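3.2 Substitution timing and late goals

The second part of the analysis concerns when coaches in the semi-professional game use their bench, and what follows. Match sheets were collected for 200 league fixtures played by clubs in the Workevell and Clallstead competitions over two winter seasons. Both competitions allow five substitutions across three stoppages, plus any made at half-time. Abandoned matches were left out, as were fixtures where the sheet recorded a change without a minute beside it.

A substitution was treated as one event if two or more players entered at the same stoppage. Under this rule the sample holds 591 events. Each was coded for minute, score at the time, position of the player leaving and position of the player entering. Changes made for injury were kept but flagged, and the models were run with and without them. The estimates moved very little.

Most first changes came after the hour. Sides that were behind made theirs earlier than sides that were level, and sides in front waited longest, in line with earlier findings from the professional leagues. The Clallstead clubs were slower to change than the Workevell clubs at every score state. Squad size probably accounts for part of this, as several Clallstead sides named fewer than the permitted number of reserves for away matches, where players have to take time off work for the bus trip.

Defenders were seldom replaced unless injured. The usual change was a wide midfielder for another wide midfielder, and a trailing side in the last part of a match tended to take off a holding player and put on a second striker. We had expected more changes of shape than we found. Coaches at this level seem to prefer like for like, even when a goal down. 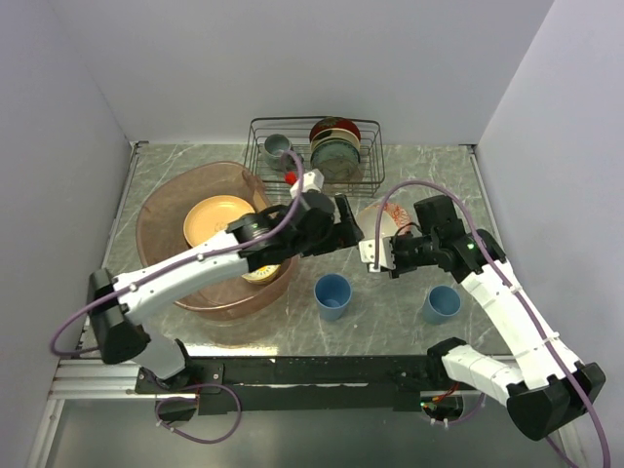

Figure 4. Countertop with two robot arms and a wire dish rack.

Does an earlier first change help a side that is losing? In this sample it did slightly, though the gain was confined to home teams and disappeared once the strength of the opposition was taken into account.

The adjustment for opposition used the Nustis rating, which is updated after each round and starts every club at 100. A gap of 10 points or more between the two sides was treated as a mismatch. In mismatches the timing of the first change had no measurable bearing on the result – the stronger side generally went on to win whatever its opponent did. In closer fixtures the home effect described above was present in the raw figures, but the interval around it was wide and included zero after adjustment.

Late goals were examined separately. A goal was counted as late if it was scored after the 75th minute, including stoppage time. Late goals were more common where both sides had already made at least one change, and this held in each season. It should not be read as showing that the changes produced the goals. Open matches attract both, and our data have no measure of how stretched play had become before the fourth official's board went up.

Weather was recorded on the Workevell sheets only and could not be used in the pooled models. Grounds were also uneven. The pitch at Fedoruk was relaid between the two seasons, and several home fixtures were moved to a synthetic surface while the work was done. These were coded as neutral venues. Recoding them as home matches did not change the direction of any result reported in this section.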